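Thirty Years of Locks in Lodton
By Kirstin Cowie
June 2020

Elspeth MacBrayne keeps the key to her own shop on a loop of green string. She has been asked about it often enough that she answers before the question is finished. "A ring scratches the counter," she says. "String doesn't."

The shop is Jardine Lock and Key, on the lower end of Mill Street in Lodton, two doors from the shoe repair. There has never been a person called Jardine in the business. The name came with the building, painted over the window by a hardware dealer who left long before she signed the lease, and she could not afford a sign painter in her first year. After that it was on the invoices.

She has worked there for 30 years. She started out cutting keys in the back of a department store, on a Drarketti duplicating machine that she later bought when the store closed its service counter. The machine is still in use. It sits on a steel bench at the rear and makes a noise that carries to the sidewalk.

"I've replaced the cutter wheel more times than I want to think about, and the motor once," she says. "The rest of it is what I learned on. I have a newer one that reads the key and does it by itself, and that one's fine. My nephew uses it. I use the Drarketti."

Most of what comes over the counter is ordinary. People want a spare for a new tenant or a teenager. They want a mailbox key. They have bought a house and can't find anything that opens the side door. The blanks hang on hooks behind her, 800 of them when the racks are full, sorted by maker and then by how often she reaches for them. The common ones are at shoulder height. The ones near the ceiling need a step stool, and she says some of those will still be hanging there when she retires.

"Half of them I bought because a salesman told me I'd need them," she says. "I was young and I believed salesmen."

What she likes is older work. Lodton has a lot of houses from before the First World War, and many still have mortise locks on the inside doors, the kind with a big open keyhole you can look through. Owners bring them in wrapped in a towel, painted shut or missing a spring. She takes the cover off in front of them if they want to watch.

"It's four or five parts in there, usually," she says. "A bolt, a latch, a lever, a couple of springs. People expect clockwork. Then they see it and they go home and do the rest of the house themselves, so I lose the business, but I'd sooner they did that than throw them out."

I asked whether those old locks are any good at keeping a person out.

"No," she says. "They're good at keeping a door shut. A lot of them share the same few keys. If you live in one of those houses, try your bedroom key in your neighbor's bedroom sometime. Ask first."

She gives a talk on this at the Lodton library each September, and it has become the best attended thing she does. She brings a box of locks that have been cut open on one side so people can see the levers lift. Behind the shop she has more of them, on a pegboard that takes up a whole wall. There are 261 on it. She knows the number because her insurance company made her write out a list.
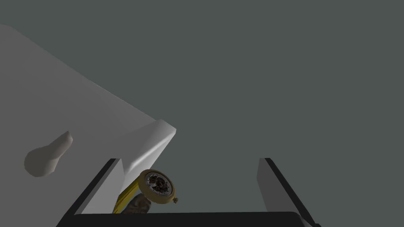

The old keyhole shape, the round top with the slot under it, interests her more than it used to. It began as a practical thing. The round part lets the shaft of the key through and the slot lets the bit through, and early makers cut the plate to match. Modern pin locks have a narrow jagged opening that looks nothing like it, yet the old outline turns up in places where she would never expect it. She has seen it in grey on the flat side of a big white box with a thick rounded rim, about as far from a Victorian bedroom door as you can get. "Show that outline to anybody and they'll say keyhole," she says. "They'll say it even if they've never had a key like that in their hand. Kids draw it. You ask a six-year-old to draw a lock and that's what you get, and the front door at home has a keypad."

She has opinions on keypads. She installs them, because customers ask, and she has one on the back door of the shop. She thinks they suit people who rent out rooms and people who run without pockets. She does not like the ones that have no key backup.

"Batteries die," she says. "They give you a warning, and you ignore the warning, same as you ignore the light in your car. Then you call me at eleven at night."

The late calls are a smaller part of the business than they once were. For many years she took all of them herself. Now she splits them with her nephew and turns off the phone two nights a week. The calls she remembers are mostly dull. A man had locked himself out in a bathrobe and wanted to talk about baseball while she worked. A woman was sure the lock had been changed, and was at the wrong house, one street over. MacBrayne noticed when the number on the porch didn't match the number she had written on her hand.

"I ask for ID now before I unpack the bag," she says. "I should have been doing it then. You ask before, or after you've got the door open but before they go in. Anybody who gets mad about that, I put my tools away."

She is careful about what she will teach. The library talk covers how locks work and how to look after them. It doesn't cover how to open them without a key, though she says there are plenty of videos that do, and some are better made than the training she got. She doesn't mind hobbyists. One of them comes in to buy used padlocks by the pound, and she has started putting aside the odd ones for him.

The lock she is asked about most is a Vemis, a brass rim lock that was sold across this part of the state for decades and fitted to what seems like every back porch in town. The company is gone. The keys are flat steel, easy to bend, and the blank is no longer made. When a customer brings one in she files it by hand from a longer blank that is close in thickness, and it takes her most of an hour. She charges for half of that.

"If I charged the real time they'd buy a new lock," she says. "And the new lock won't fit the hole, so then they need a new door, or a plate to cover it up. I'd feel bad. They're good locks. The trouble is always the key."

I asked her what people should do with their own locks, and she had an answer ready, having given it to a lot of people. Use dry graphite or a dry lubricant made for locks, a small puff once a year. Don't use cooking oil, which she has seen more than once. If a key starts to stick, have a new one cut from the original and not from a copy, as each copy drifts a little from the one before. Tighten the screws on the strike plate. If the door has to be lifted or leaned on before the bolt will turn, the lock is all right and the hinges need work.

"That last one is a third of my house calls," she says. "I drive over there, I put a longer screw in the top hinge, and the lock is fixed. They look at me like I've cheated."

She expects to go on for a few more years. The lease comes up again before long and the landlord has talked about raising the rent. Her nephew would take the shop if it stays where it is, but he has said he doesn't want to move the pegboard, and neither does she. Every lock on it is tagged with the street it came from. She has been asked to sell them, once by a restaurant that wanted them for a wall, and she told the owner to come back with a door that needed one.

While we were talking a boy came in with a bicycle lock and no key. She looked at the number stamped on the bottom, went up the step stool, and came down with a blank from the second row.

"See," she said to me. "I knew I'd use that one."

Jardine Lock and Key is open mornings and by appointment. Bring the original key if you have it.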